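Giremden Releases Kakar 3, a Grasp Planning Update for Multi-Fingered Hands

January 26, 2022

Giremden today released Kakar 3, the new version of its control and planning software for robot arms fitted with multi-fingered hands. The update is available to all current license holders at no charge.

Kakar takes input from head and wrist cameras, picks a grasp, and sends joint targets to the arm and fingers. Version 3 replaces the old grasp table with a planner that scores each finger placement separately and can change its choice during the approach. It also adds a self-collision check that covers soft parts such as sleeves, gloves and cable loops, which earlier versions left out of the arm model.
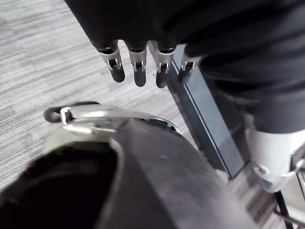

Wrist camera views are the hardest part of the job, said Lorraine Lockyer, head of software at Giremden. "At close range the hand's own parts can take up most of the view. The old release would sometimes treat a bracket as part of the object. We now mask the hardware first and plan on what is left."

The main changes in Kakar 3 are:

Finger-by-finger grasp scoring, with replanning every 37 milliseconds
Masking of hands, brackets and cables in wrist camera input
Better depth estimates on shiny surfaces, including steel tabletops
A log viewer that plays joint data and camera views on one timeline
Support for 21 hand models, up from 2 in the first release

The log viewer was written by Thịnh Mai and Jarmila Kováčik and can be run without a robot connected. Logs from Kakar 2 open in it after a one-time conversion.

Work on reflective surfaces began after requests from Stukex, which tests packaged goods handling. "Bright streaks on metal used to give us gaps in the depth map, and the planner would stop and wait," said Cameron Pollock, automation lead at Stukex. "We still see gaps on some tables – fewer than before – and the arm keeps moving."

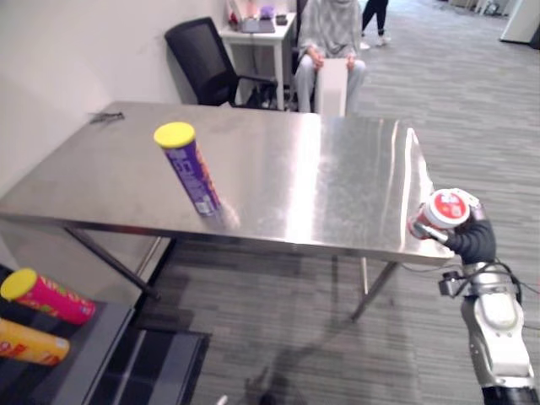

A robot hand holds a short container with a white lid beside the edge of a stainless steel table.

Kakar 3 runs on the same computers as Kakar 2. Existing camera calibration files can be kept, but hand models must be exported again. Support for version 2 continues under current contracts.

Press contact: Raelene Pryor, Giremden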